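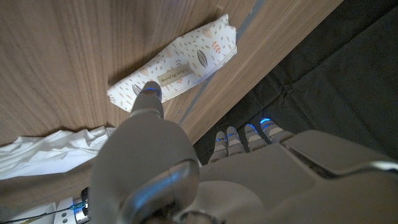
What went wrong with the Pralik hand?

Its thumb kept squeezing after it had been told to let go. The command was sent, the log said "released," and the thumb stayed where it was until someone cut the power.

When did it start?

The first report we accept is from February. There are earlier stories, but no logs go with them, so we leave them out. The notice to owners is dated 6/11/18, which seems a long wait for a fault that can pinch a person.

Which units are affected?

Galindo, the maker, says only hands with controller board 3301. Maybe so. We have seen the same stall once on a hand with a different board, and Galindo calls that one "operator error" without saying what the operator did.

Do the blue lights on the fingertips mean it is safe to touch?

No. They mean the hand has power. People read them as "all good" - we did too - and the manual doesn't help. The lights stayed blue through both of our stalls.

Doesn't the Ada update fix it?

It makes the hand try the release command again, up to 7 times. If the thumb motor isn't listening, asking it again is a strange sort of repair. Xóchitl Huerta ran the update on our bench and got another stall after about an hour of pick-and-place with soft items. Galindo has her log and has not replied.

Why do soft items come up so often?

We don't know. Galindo's theory is that cloth gives way under the thumb, so the force reading never settles. Nobody has shown us the data. Kolby, the reseller, repeats the theory on its support page as if it were proven.

What should I do if mine stalls?

Hit the emergency stop, then switch off at the wall. Don't pull the item out while the power is on, and don't pry the thumb up with your fingers. Save the log before you restart, as a restart wipes it.

Can I send it back?

Kolby takes returns with a saved log. Without one, expect an argument.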